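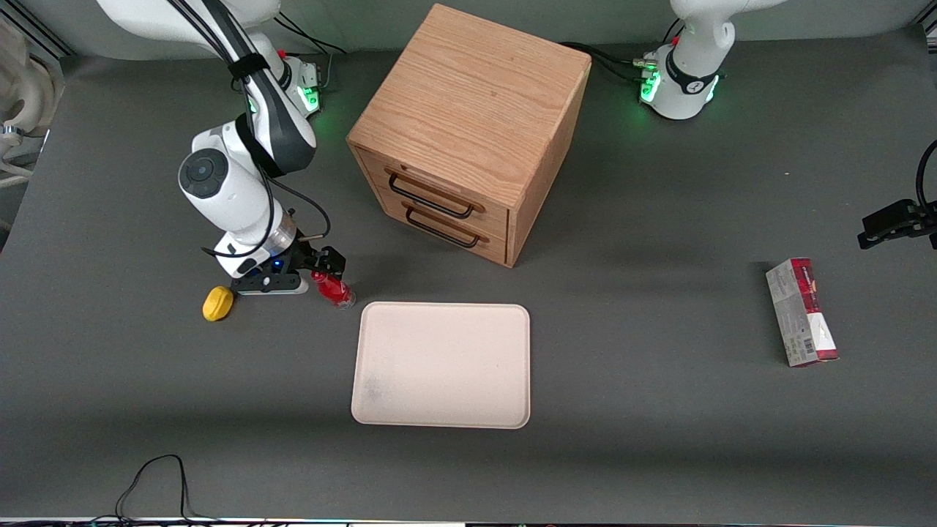

Right arm holding the red bottle, left of the tray.

December 10, 2022

Got to the workshop a little after nine and had the bench to myself until lunch. The heat was off in the back again, so I ran both arms through the warm-up twice before I tried to pick anything up. The right one still makes a small tick at the elbow on the way down. It did that in July too, when I first bolted it to the table, and it hasn't gotten worse. I wrote it in the log and left it alone.

Main job today was grip force on the right side. The red bottle is slick and the fingers want to tip it as they close. I started at the setting I used for the yellow thing and went up in small steps. At the low end it slid. At the high end I didn't like how hard the fingers were pressing on something that small. I settled near the middle and saved that as its own profile, which I should have done weeks ago instead of keeping one number for everything. A bit of tilt in the grip is okay with me as long as it's the same tilt each time.

Log count is up to 2,226 grasps since I started keeping track. The first 626 are no use for comparing, from before I changed the finger pads, but I keep them in the file anyway.

The drawers on the cabinet are next. The wire handles give the fingers something to hook, but if the arm pulls even a little off line the drawer binds. I moved the cabinet a bit and measured it in again. Did the top drawer 39 times by hand guiding only, no script. Didn't touch the bottom one. I'd like to get the top one boring first.

After lunch I switched to the wrist camera. The Urkine mount I ordered fits fine, though two of the screws that came with it were too long and I had to cut them down. The picture is good enough that I can judge the gap between the fingers without leaning over the table. I set the plaid box up on its own and worked on the approach. 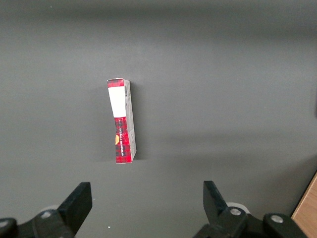 The finder was picking the white label as the whole box and aiming at that, so the grasp point came out too high. I told it to use the outside edge. Better, but then the shadows started to bother it. The overhead lamp is the problem there. I taped a sheet of tracing paper over the shade, and I'll see if I can find a real diffuser at the surplus place in Salem next time I drive over.

Spent an hour I didn't plan on with the Zustari driver. The new version changed the order of the joints in the status message and I had the left wrist showing up as the left shoulder. Went back to the old version. I'll pin it this time.

Cables still need sorting. Twice today I caught one with my sleeve at the front of the table. I have clips at home in the drawer with the picture hooks, must bring them.

Spent: $306 so far this quarter on parts, with the mount and the spare pads in it. The Tronbridge power supply isn't in that, I paid for it in the summer.

Shut everything down at five. Next time: clips, the lamp, then the top drawer with the script at half speed.

Recent entries
Finger pads, second try
Moving the left arm base
Why I gave up on the old power supply
Measuring the table again
First pick with the new gripper
Older entries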